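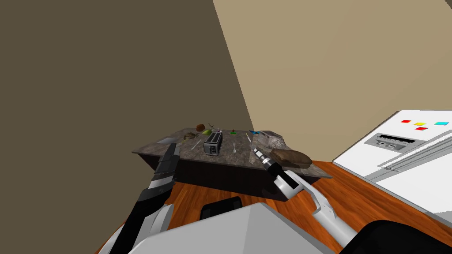

Toaster on the kitchen island

7/23/25

Up before the alarm again, and my legs knew about yesterday before I did. 80 rounds of skipping and bag work since I started counting back in the spring, and I still can't get down a flight of stairs like a normal person the morning after. Had my eggs standing up. I'm meant to be at 610 calories for breakfast and I was probably over, because I had the end of the peanut butter too.

The good news is the amateur show at Maltolthorpe is on! The gym got the email last night. They've moved it to September, which gives me longer to work on my jab, and the hall holds 300, so it won't be like that awful barn of a place where you could hear one guy coughing at the back. I'm down as the third bout. I don't have an opponent yet, only that it'll be somebody from the Winusska club, and they're all tall over there. Long arms, every one of them.

Sparring tonight was mixed. First round I was great - light, moving, picking my shots. Second round I got greedy and walked onto a left hook that I felt in my back teeth. Coach didn't yell, he just wrote something on his clipboard, and I'd have liked the yelling better. Third round I stayed behind the jab and did what I was told.

The new Brirkura gloves are still stiff as boards. I keep squeezing them while I watch TV. My old pair had gone flat over the knuckles, so I had to do something, but I miss them already (they're in the closet, I couldn't throw them out).

Stayed up too late watching the Yurchenko Cup fights. They said 2,000 people were in and it sounded like more. The southpaw in the main event kept stepping outside the lead foot, over and over, and I want to try that on Coach's pads tomorrow.

Need to wash my wraps. Bed.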